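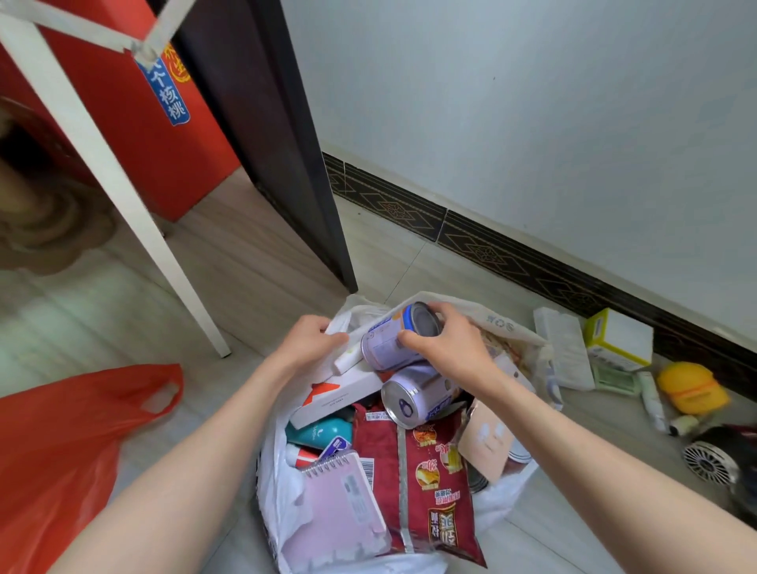
Can you do a whole shop with one large plastic bag? Most of a small shop, if the heavy things go in first and you've got a decent grip.

Reviews > Kitchen & Household > Bags and Carriers

Trilline Large Carry Bag, white
By Aurelia Neagu, July
Last updated: July

I bought a roll of 5 Trillines after my old Skimik tote lost a handle on the stairs. The Skimik had pockets. The Trilline has an opening, and that's your lot.

It does swallow things. Purple cans, a teal bottle, a boxed something, a pink spiral notebook and a maroon packet of snacks the size of a small cushion all went in together. The plastic is thin, so hold the rim with one hand while the other goes in after the cans, or the whole bag slumps over on the tiles.

Sorting is another matter – small tubes sink, and the snacks rise to the top like they own the place. I've carried mine 90 steps up to the flat with no splits, though my fingers turned an interesting colour by the landing. The Hakia version has padded handles and costs 68 cents more per bag. I'd pay it.

Three stars out of 5. Keep the notebook away from the cans.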